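2. Setting out the Nellilance box and loose pieces

2.1 Before you start

The Nellilance set is used on a flat table with a plain top, light or dark. Check that the table doesn't rock. Wipe the top with a dry cloth. Glass cleaner and furniture polish leave a film that lets the box slide when the drawer is pulled, so wait 45 minutes after using either one.

Unpack the box, the bowl, the cup, the tray and the target sheet. Small parts are packed separately in the Irndale pouch and are covered in 2.4. Keep the pouch closed for now.

2.2 Placing the main pieces

1. Stand the box upright toward the back of the table with the drawer facing forward. Leave at least 100 mm between the back of the box and the table edge.

2. Lay the target sheet flat in front of the box, printed side up. The red circle does not need to be centered on the box.

3. Set the bowl to the left of the box and the cup to the right.

4. Lay the tray to the right of the cup.

5. Pull the drawer out toward the sheet, then push it closed. It should move without lifting the box. If the box lifts, see 2.5.
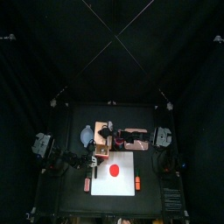

Figure 2. Main pieces set out, with the drawer open toward the sheet.

Note: Sheets that have been stored rolled will curl at the corners. Put the sheet under a book overnight. Do not tape it down, as tape pulls the surface off when the sheet is lifted.

2.3 Checking the red facing

Boxes with the Doucet facing have a soft red covering on the front and a round knob. The facing is glued at the factory and needs no assembly, but it should be checked each time the box comes out of storage.

1. Run a finger along each edge of the facing. No edge should lift.

2. Turn the knob gently in both directions. A slight turn is normal. A knob that pulls forward is loose and must be refitted before use.
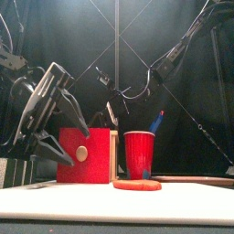 3. Brush the facing in one direction with a soft clothes brush. Lint shows easily on the red, and a damp cloth will mat the surface. The bare wood along the side can be dusted with the same brush.

4. Look along the wooden edge for splinters. Sand lightly with the grain if needed — fine paper only — and keep the paper clear of the facing.

Caution: Do not stand the box in direct sun or next to a heater. The facing fades and the glue softens.

2.4 Loose pieces

Open the Irndale pouch over the tray and check the contents against the Nullthorpe parts card. Report missing pieces before first use.
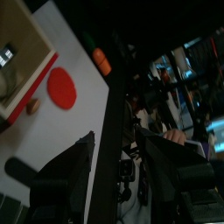
Loose pieces go back in the pouch as soon as a session ends, and the table should be checked before anything is folded or carried. Start close to the box. A flat piece such as the red disc is easy to miss when it lies just below a red side, and the small light-brown knob can sit right up against the base. Then check along the table edges, where longer pieces such as the toy carrot end up. Look inside the box last.

Caution: Choking hazard. The knob and other small parts must be kept away from children under 2.

2.5 If the box lifts or slides

Close the drawer and wipe the underside of the box. Check that no loose piece is trapped beneath it. If the drawer still sticks, remove it and rub a plain candle along both runners, then refit.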